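Frequently Asked Questions: Baking Mixes, Frostings and Orders

Dinia makes dry baking mixes and ready-to-whip frostings for home kitchens. Answers to the questions we get most often are on this page. If yours isn't covered, write to us through the contact form and include the lot code from the bottom of the bag.

Which mix should I use for cupcakes?

Use Claltent, our white cake mix, or Huaranga, our dark chocolate mix. One bag of either makes 20 standard cupcakes or two 8-inch round layers. Fill the paper liners two-thirds full. If you fill them higher, the tops will spread over the pan and stick.

Can I swap the oil for butter?

Yes. Melt the butter and let it cool before you add it to the bowl. Use the same amount as the oil listed on the bag. The cake will have a tighter crumb and a richer taste, and it will feel firmer straight out of the refrigerator. Bring it back to room temperature before serving.

Why did my cake sink in the middle?

The two usual causes are opening the oven door too early and underbaking. Leave the door shut for the first 20 minutes. Test the center with a toothpick, and take the cake out when a few moist crumbs cling to it. Old eggs or a cold oven can also do it. An oven thermometer is worth having, as many home ovens run cooler than the dial says.

Do I need to change anything at high altitude?

Add two tablespoons of all-purpose flour and two tablespoons of water to the bowl, and raise the oven temperature by 15 degrees. Start checking for doneness five minutes early.

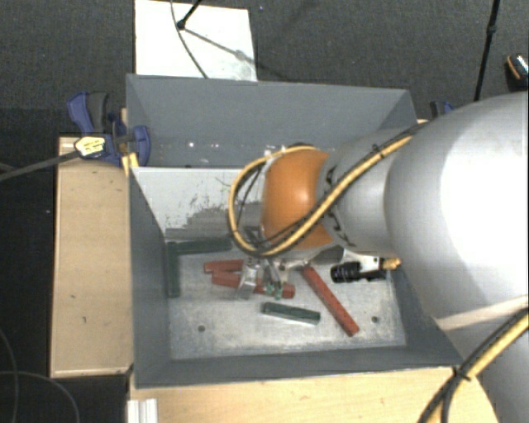
How do I make Vanitz frosting thicker?

Vanitz is our vanilla frosting base. Whip it with cold milk, adding the milk one tablespoon at a time. If it is already too thin, chill the bowl for half an hour and whip it again on medium. Powdered sugar will also thicken it, but the frosting gets very sweet after the first half cup.

Can I freeze a finished cake?

Unfrosted layers freeze well. Cool them completely, wrap each one in two layers of plastic wrap and one of foil, and use them within 6 weeks. Thaw them in the wrap on the counter. Frosted cakes can be frozen too, but sprinkles and candy decorations will bleed color as they thaw.

How long does an open bag keep?

Fold the top down, clip it, and store it in a dry cupboard for up to three months. Unopened bags are good until the date stamped on the back.

Do you sell to bakeries and schools?

Yes. Bulk orders start at 100 bags and can be split between Claltent and Huaranga. Vanitz is sold by the case only. Please allow two weeks for delivery, or three if you order in November or December.

What if a bag arrives torn?

Take a photo of the bag and the shipping box and send both with your order number. We will mail a replacement. Don't use mix from a torn bag.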